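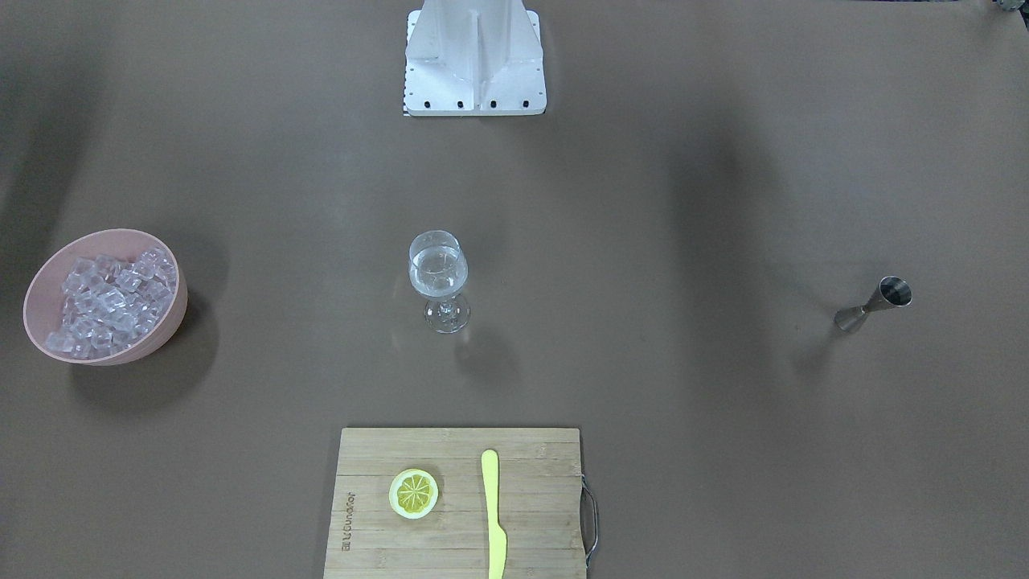
I have been making drinks at home for years and only this summer did I work out that most of my trouble was the table. Not the recipes, not the bottles, the table. I used to mix on the kitchen counter between the toaster and the mail, with the ice in the freezer and the jigger in whatever drawer it had wandered into. Now I lay everything out first on one big surface with plenty of bare space between things, ice in a pink bowl on the left, stemmed glass near the middle, jigger over on the right, cutting board along the bottom edge where my hands are. It is such a small change and I can't tell you how much more fun it has made the whole business!

So, to answer Edit's message from last night (quoted below so the newer people can follow along), yes, please let's do a setup session at the September get-together in Brancombe, and yes, I would love to run it.

Edit Veres wrote:

> Hello all,
>
> I went through the replies to my question about what to cover in
> September and there is a clear favorite, which surprised me. I had
> expected everybody to want more about syrups. What people want is
> "how do I stop making such a mess."
>
> Boris, you have talked about this before. Could you take the first
> half hour? A few things I would like to know for myself:
>
> 1. Do you put the ice out ahead, or fetch it drink by drink?
> 2. Board near you or off to one side?
> 3. What do you do about the jigger getting sticky?
> 4. Is there any point in practicing with nothing in the bottles?
>
> The back room has two long tables and a sink, and we can have it from
> 4 in the afternoon. Please remember that the parking behind the
> building is only free after 5, so anybody coming early should use the
> lot by the library.
>
> Also, whoever took home the blue dish towels in the spring, I would
> like them back, no hard feelings.
>
> Edit

Edit, I'll go through yours in order and then add a few of my own.

1. Ice out ahead. Always! A full bowl, right up to just under the rim, and on the side of the hand that isn't pouring. I'm right-handed, so left for me. I did it drink by drink for the longest time and every trip to the freezer meant I forgot where I was in the recipe. If it's a warm evening I put a second bowl in the freezer for half an hour beforehand and swap them when the first one gets soupy. A wide bowl is so much nicer than a bucket for this. You can see what you have and get a scoop in at any angle. Please use a scoop or tongs when other people are drinking, I know we all get lazy about it.

Size matters more than I used to think, too. I have gone over completely to cubes that are all the same. They stack well and they chill the glass evenly, and you stop guessing how much water you are going to get. My tray is a cheap silicone thing from the hardware store in Musville, nothing special about it, and it has outlived two fancier ones.

2. Board near you. I tried it off to the side for a whole winter and dripped lemon juice across everything. With it along the near edge, you cut, you turn the board a little, you slide the peel off, and the mess stays in one place. Put a damp cloth under it if the table is slick. I like bamboo because it's light enough to pick up with one hand and carry to the sink, but any board will do. Keep one that never sees onions, though. I served a very memorable gin drink to my in-laws once and I don't care to repeat it.

3. The sticky jigger. I keep a glass of water beside it and dunk it between ingredients, then give it one good shake. That's the entire trick. Steel is great for this, you can knock it around all evening and it wipes clean. When you measure, fill it all the way up to the line or the lip and bring it over the glass before you tip it. If you tip it out to the side and swing it across, you lose a bit every time, and I have the tablecloth to show for it.

4. Practicing with nothing in the bottles: YES. I'm so glad you asked this one. I did it every morning for a couple of weeks with my coffee going. Reach, scoop, measure, pour, put it back where it came from. No liquor, sometimes no water either. I felt silly the first few times and then one evening we had friends over and my hands simply knew where to go. You can even use the plastic ice they sell for displays, it never melts and you can leave it out on the table all week.

The "put it back where it came from" part is what I'd like to spend most of the half hour on. Pick a spot for each thing and return it there after each use, even when it seems pointless, even if you need it again in ten seconds. I would happily do a little relay with the two long tables, one side setting up and the other side making the drink, then trade.

A few extra bits for anybody who wants to try this at home before September:

Leave an empty patch in front of the glass. Everybody fills that space up with bottles and then has to reach over them.

A plain dark or brown surface is easier on the eyes than a busy pattern. I had a checkered oilcloth and kept losing the bar spoon on it. I peeled it off in July and I've been happier ever since.

Stemmed glasses go farther in than you'd think. Mine live near the center of the table now. I broke three in one year by keeping them at the front, every single one with my sleeve.

Light matters too. If your lamp is behind you, you throw a shadow over precisely the thing you are trying to measure. Move the lamp or move yourself.

Somebody asked me off list what I'd spend money on if starting over. Very little! One decent jigger with lines inside it, one sharp paring knife, a bowl you enjoy looking at. I'd skip the boxed sets. I bought one years ago with 22 pieces in it and I use the strainer and possibly the muddler, the rest is in the garage.

On quantities for the get-together, I did a quick tally. Edit's list stands at 22 people. If each of us makes two drinks and we allow a dozen cubes for each, we come out a little over 500, and I'd like to bring 600 to be safe. My freezer can't hold that, so could two people with chest freezers write to me? I can make 272 myself if I start a week ahead and bag them as I go. Please don't buy the bagged kind from the gas station, the pieces are all stuck together and we'd spend the session hitting it with a rolling pin (we did that one year, some of you will remember the noise).

Glasses: we have plenty of tumblers in the cupboard there but hardly anything with a stem. If you can bring one of your own, put a piece of tape with your name on the foot. Same for boards and knives.

For the drink itself I'm thinking of something very plain, half white wine and half soda over ice with a strip of lemon peel. It's hard to spoil and nobody has to drive home wobbly, and it uses every single thing on the table. There'll be a version with white grape juice as well, and it's delicious, so don't feel you're getting the lesser one.

I have not got the towels, Edit, but I do have a funnel that isn't mine. Small, green, with a chip in it. It's coming along in September too.

Really looking forward to this, and do try a few dry runs in the meantime and write in about how they go. I want to hear where everybody puts their ice!

Boris Grgić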